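Tralteo Bimanual Sorting: Software Progress Report

Prepared for: Altow program office
Prepared by: Iwona Wieczorek
Reporting period ending February

1. Status

Work packages 2 and 3 are on schedule. Work package 4 (recovery behavior) is behind its plan by one milestone, for reasons given in section 5. Spending is within the approved budget and no change to the staffing plan is requested.

The task used for evaluation is unchanged from the previous report: two arms sort foam letters onto colored plates, with letters and plates placed by hand before each run. The letter set is kept because the parts are flat, light and easily confused with one another, and this exercises segmentation and grasp selection at the same time.

2. Perception

The color-threshold segmenter was removed from the main branch. It separated letters from the bare table reliably but failed whenever a letter had already been placed on a plate of nearly the same color. Renji Yagi replaced it with a learned instance segmenter that takes the color image and the registered depth image. Letter outlines on matching plates are now recovered in most frames, although two touching letters are still merged into one instance more often than we would like.

Plate detection was moved into a separate node. Plates are fitted as circles in the table plane at the start of a run and then tracked at a low rate. Treating them as slow-moving objects removed a source of jitter in the place targets, which previously shifted each time an arm passed over a rim.

Letter identity is reported as a ranked list with scores. The planner needs only the color and the outline, so a wrong identity does not block a pick. It does affect logging, and the labels in the run database should be read with that in mind.

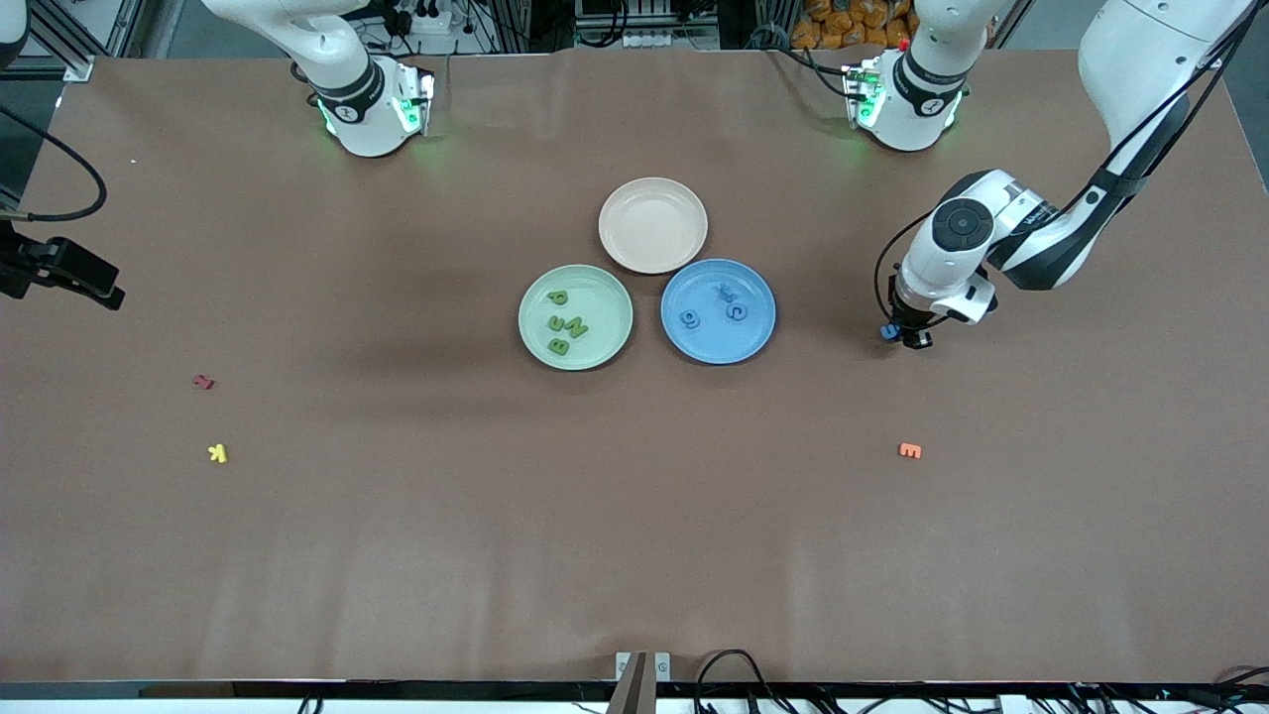 3. Planning and control

The two arms were previously planned in sequence, with one arm parked while the other moved. Kacper Malinowski has completed the shared-workspace scheduler. Each arm reserves a swept volume over the table for the duration of a motion segment, and the second arm may start any segment that does not intersect the reservation. If neither arm can proceed, the arm holding a letter has priority.

The scheduler is conservative near the center of the table, where both arms need access to the same plates. Reservations are currently released only at the end of a segment. Releasing them progressively as the arm retreats is implemented on a branch but has not been reviewed.

The Cartesian controller now runs with a force limit on the final 10 mm of descent. Foam compresses easily, and the earlier position-only approach pressed the letter into the table before the gripper closed. With the limit in place the fingers stop at contact and the close command is issued from there. Gains for the left and right arms are stored separately because the cable routing differs and loads the wrists unequally.

4. Tooling and evaluation

Jadwiga Pawlak rebuilt the log replay tool. A recorded run can be replayed through the perception and planning nodes without hardware, and the resulting decisions compared with those made on the day. The tool accepts logs from the current message format and from the one before it. Older logs will not be converted.

The regression set contains 194 recorded runs. It is executed overnight against the main branch, and a change that alters the selected grasp in any run is flagged for manual review. In February this check caught a sign error in the wrist camera transform before it reached the hardware.

Run-time parameters were moved from launch files to a single versioned configuration, and every log now stores the configuration hash. The installation at Tevuvitz was updated to match.

5. Deviations and risks

Recovery from a dropped letter is incomplete. The detector for a failed grasp works from gripper width, and a thin foam stroke held at the fingertips is close to the width of a closed gripper. Lenka Sokol is testing motor current as a second signal. Until this is resolved the system re-images the table after every place, which adds 3 seconds to the cycle.

Calibration drift remains open. The extrinsic calibration of the fixed camera is checked at startup, but no check is made during a session. A periodic check against the table edge has been proposed and is estimated at 30 hours of work.

The driver supplied with the Głowacki interface board drops its connection when both grippers are commanded in the same control tick. Commands are now staggered by one tick. A corrected driver has been requested, and no delivery date has been received.

6. Work planned for the next period

Review and merge progressive release of workspace reservations.

Complete failed-grasp detection and remove the unconditional re-imaging step.

Extend the segmenter training data with touching and overlapping letters.

Add the in-session calibration check, subject to approval of the hours listed in section 5.

Deliver the replay tool with user documentation to the Tevuvitz team.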